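Towel folding

Towel folding is the household and commercial task of bringing a towel into a compact, regular shape for storage or display. It is usually the last stage of laundering, after drying, and is done by hand on a bed, bench or table.

Most methods begin by finding two corners of the same short edge. The towel is shaken out or laid down, its edges are lined up, and it is halved along its length before being folded crosswise. A towel that comes out of a basket in a heap has to be opened up first, and this often takes longer than the folds themselves. Thick terry cloth holds a crease poorly and tends to spring back, while waffle weave and flat linen stay where they are put.
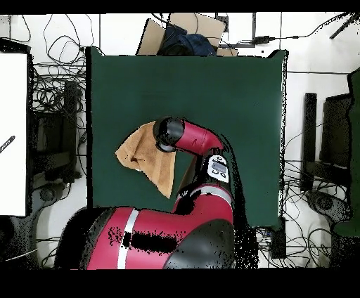

Surfaces

A tan towel bunched on a dark green tabletop stands out clearly, and its corners and folds are easy to pick out. Contrast of this kind is helpful when sorting plain towels with no border or stripe. The surface should be smooth and larger than the towel after its first fold — a small square table will do for hand towels, but bath sheets are generally halved in the air.

Common folds

The half-and-quarter fold is the simplest and suits deep shelves. In the thirds fold, both long sides are turned in towards the middle, hiding the edges; it is favoured by hotels and fits a towel rail without refolding. Rolling is used for gym bags and narrow cupboards.

Athina Bakalis, in a housekeeping manual written for the Rornton guesthouses, recommends one fold throughout a linen cupboard, with the rounded side facing out. Leonidas Stefanou prefers thirds for bath towels and quarters for face washers, a division also followed at the Drenov laundry.

See also: Linen cupboard; Ironing; Tea towel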